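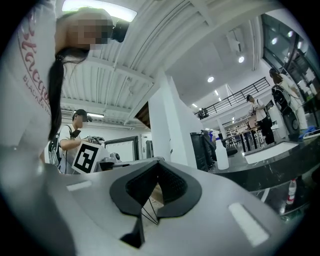 The work room at Dronell, with the white pillar in the center.

10 July 2025 – Reketti is happy to announce that its shared work room at Dronell is now open for bookings by small groups. The room has white walls, a slatted white ceiling and long ceiling lights. It can be reserved by the half day, for 2 groups at most at the same time.

Tables stay in the room between bookings. Groups bring their own equipment and put it back in its boxes before they leave. Pistex is responsible for the booking desk, which answers requests until 11 in the morning. 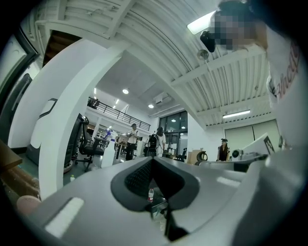

Can a group book the room for the whole day?
Two half days can be booked together – please write this in the request.

The next booking period starts in October.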